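Vusik school board minutes, cleaned text

README, last touched Feb 14, 2020

What's in here: minutes from the Vusik district school board, typed up from the scanned PDFs. 1,423 motions, one per row. Covers the Skelska school closure fight and the vote to rename Tseng Elementary. Both get messy, see notes.

Columns
motion_id
meeting_date
moved_by
seconded_by
text
result (carried, defeated, tabled)

Known problems
- 92 rows have no seconder. Minutes just dont say.
- Tseng Elementary shows up under its old name, Tokero School, untill the September meeting. Not merged. Do it yourself if you need it.
- 4 meetings were held in camera, so only the motion to close the doors is there.
- "Tabled" means put off to a later meeting, Canadian usage is all over the place, check the text.

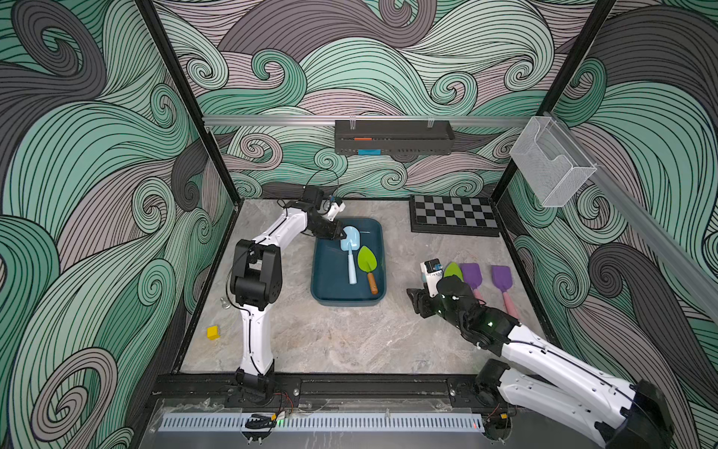 Fatima Afolabi wrote back that the closure vote is counted twice, once as moved and once as amended, and could the amended one please be the only row. She'd also like trustees' full names in place of initials.

Duplicate is fixed in version 2. Names still to do, two trustees share initials so it's slow going.

Licence: use it for whatever, credit the project. Neighbourhood groups, go ahead. Corrections welcome, send the motion_id and the page of the scan.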